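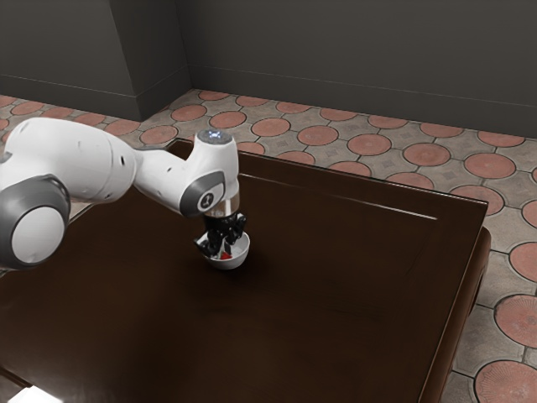 Can a robot clear up after a snack yet?
Project report, Anil Ramasamy and Corinne Lindqvist
24 Jul 2024

We wanted to know if a robot arm can do small kitchen jobs. Short version — some of them, slowly. All work done in the Kestberg simulator, no real kitchen. Job: strawberry and a white bowl, one table. 105 runs in total.

Setup was meant to take a day. Took 3. Most of that was lighting, the shiny tabletop throws back big white patches and we worried they would mess up the vision part.

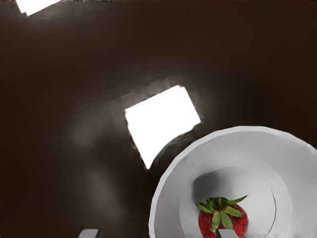
1. Finding the fruit

Red on white is easy. We know this is kind of cheating. A dark berry in a dark bowl would of been a better test but no time. Training used 2,440 frames, mostly with the bowl in different spots.

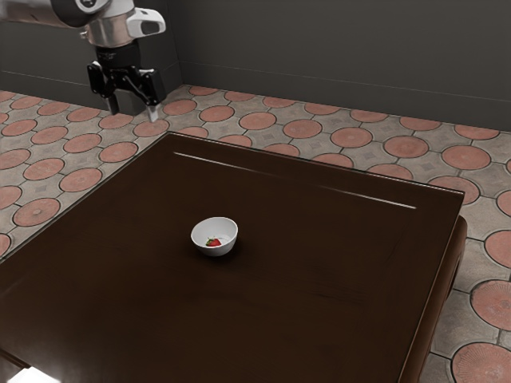 Chores are harder than they look on paper, that's our main point. A person wipes, stacks, picks up without planning. The arm needs every bit of it spelled out. With just the one bowl on the table and the gripper held off past the far corner, there is nothing to bump into, and a real counter is never like that. Corinne thinks clutter is the real problem. Anil thinks its soft food. 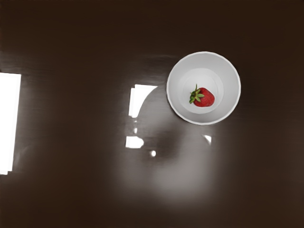
2. What we'd do next

Add a cup and a plate. Try a matte table. Score squashed fruit seperately — right now a crushed berry counts the same as a good one.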